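I was the third-string quarterback for the Mekcombe Drasens, so mostly I held a clipboard and had opinions. Coach Parisi weighed 225 in April and 203 by the opener, and I swear every pound he lost was our left tackle's fault. Then our starter's knee went, and so did the backup's nerve, and he looked down the bench at me! 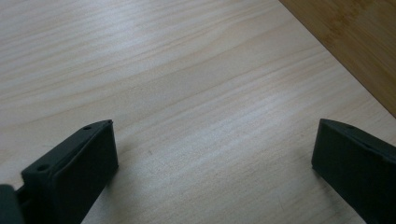
Agata Mazza said I'd throw three picks before halftime, and she'd put money on it if anybody would take the other side. I threw two (the second one was tipped, I don't care what the film says).

So there we were, down four to Pomberg, and I'm in the huddle trying to remember a play I'd drawn up to 200 times on that stupid clipboard.
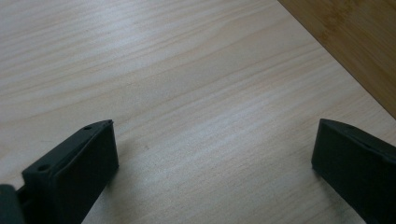 Page 100

"Same thing as last time," I told them.

"Last time was a pick," said the tackle.

"Then block longer," I said, and we broke.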